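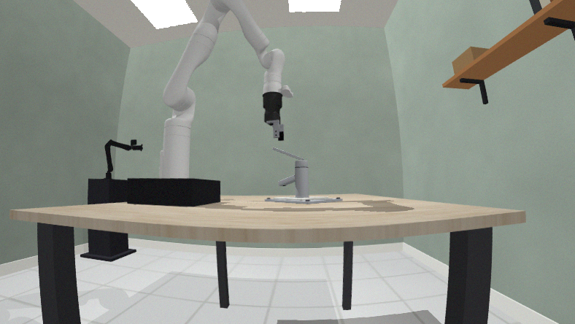

Horacio Espinoza wrote to say that a planner which only ever turns taps in simulation has not shown him much, and that he would like to see the failure list before the price list. Fair enough. The failure list is further down, and the price list is one line long.

Kekau Planner 

Kekau is a motion and contact planner for single-arm manipulation of things that are fixed down and have a part that moves: faucet levers, knobs, hinged lids. You give it an arm model, a gripper model and a model of the fixture. It gives you back a set of approach poses and a path for each, scored by how much room the wrist has left at the end of the stroke.

We are wary of the word "general" and don't use it. Kekau handles one moving joint per object. A mixer tap with a lever that both lifts and swings counts as two, and you will have to pick one per plan.

What it does with a lever

Coming at a faucet lever from straight overhead is the approach most people try first, and the planner will let you try it. It then checks whether the fingers can stay in contact through the whole swing. With short fingers and a wrist camera mounted on the side, the answer is often no, and the report says at which joint angle contact is lost. You can turn the check off. We would ask you to read the report once before you do.

Other arms in the room model are treated as fixed obstacles in whatever pose you leave them. Kekau does not coordinate two arms. Rarnora, our scheduler, can make one wait for the other, but it is sold separately and waiting is all it does.

Test results

The current release was run on 1307 simulated lever tasks. Of those, 69 ended in failure. We sorted them by hand:

34 - fingers slipped off the lever before the end of the stroke
18 - no path found within the time limit
17 - wrist or camera mount touched the fixture

These are simulator numbers. Contact in the simulator is kinder than contact on a bench, the lever friction is a value somebody typed in, and the fixture model is exact in a way your fixture won't be. Please don't put our failure rate in your own proposal. Run your parts and use your number.

Perception

Kekau doesn't include any. It expects an object pose from you, with an error estimate if you have one. The Flimirholm bridge accepts poses from an outside tracker and rejects stale ones - the cutoff is yours to set. If you leave the error estimate blank, Kekau assumes the pose is perfect, and the plans will look better than they are.

License

One seat, one year, updates included. Quotes through Mujić, our only reseller. The trial is the full planner with path export switched off. The October build changes the fixture file format, and older files need to be converted with the tool in the download folder.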